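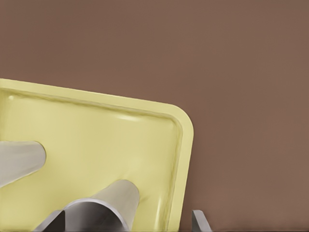 Vue de simulation : les doigts gris d'une pince au-dessus d'un bac jaune pâle à rebord.

Accueil | Dossiers | Robots et machines | Lexique | Pour les classes

Combien coûte un robot ? Préparer un achat, étape par étape

Texte : Raghda Zein

Un robot industriel ne s'achète pas comme un vélo. Avant la commande, il faut établir un budget, c'est-à-dire une liste de toutes les dépenses prévues. Le bras n'en est qu'une ligne.

Prenons l'atelier Bolby, à Flusstead. On y range des petites pièces dans des bacs. L'atelier veut confier ce travail à un robot. Emiliano Peñalver est chargé de préparer l'achat.

Étape 1. Décrire la tâche

Emiliano Peñalver écrit d'abord un cahier des charges. Ce document indique ce que la machine doit faire : quels objets elle saisit, combien ils pèsent, où elle les pose, en combien de temps. Il ne mentionne aucune marque. À l'atelier, la pièce la plus lourde pèse 57 grammes. Un petit bras suffit donc.

Étape 2. Essayer sur ordinateur

Un essai réel coûte cher, car il faut louer le matériel et arrêter le travail. On commence par une simulation : l'ordinateur calcule les mouvements et dessine les objets. Sur l'image, le bac a un coin arrondi et un fond peu profond. Ces formes comptent. Si les doigts de la pince sont trop gros, ils touchent le rebord avant d'atteindre la pièce. On peut alors changer de pince dans le logiciel, sans rien payer de plus.

La simulation ne remplace pas tous les essais. Le frottement, par exemple, est difficile à calculer exactement.

Étape 3. Faire la liste des dépenses

On distingue deux sortes de dépenses.

L'investissement se paie au départ :
- le bras ;
- la pince, souvent vendue à part ;
- la table ou le socle ;
- les protections autour de la machine ;
- l'installation et les réglages.

Le fonctionnement se paie chaque année :
- l'électricité ;
- l'entretien ;
- les pièces d'usure, comme les embouts des doigts ;
- la formation des personnes qui utilisent le robot.

Pour la pince seule, le fournisseur Clellska demande 2 481 euros. Un second fournisseur, Magnusson, propose un modèle moins cher, mais ses embouts doivent être changés plus souvent. Pour comparer, il faut additionner le prix de départ et trois années de fonctionnement.

Étape 4. Fixer les conditions

Le contrat précise le résultat attendu. L'atelier Bolby exige que le robot réussisse au moins 98 prises sur 100 pendant l'essai de réception – c'est l'essai que l'on fait avant de payer la dernière partie de la somme. Le contrat indique aussi le délai de livraison. Ici, la machine doit être en place en septembre.

On garde enfin une réserve pour les imprévus : un câble trop court, un bac à remplacer, une journée de réglage supplémentaire.

Les mots à retenir

Cahier des charges : document qui décrit ce que l'on attend d'une machine.
Devis : prix proposé par un fournisseur avant l'achat.
Pince : outil fixé au bout du bras pour saisir les objets.
Amortissement : répartition du prix d'une machine sur ses années d'utilisation.

Imprimer cette page | Envoyer par e-mail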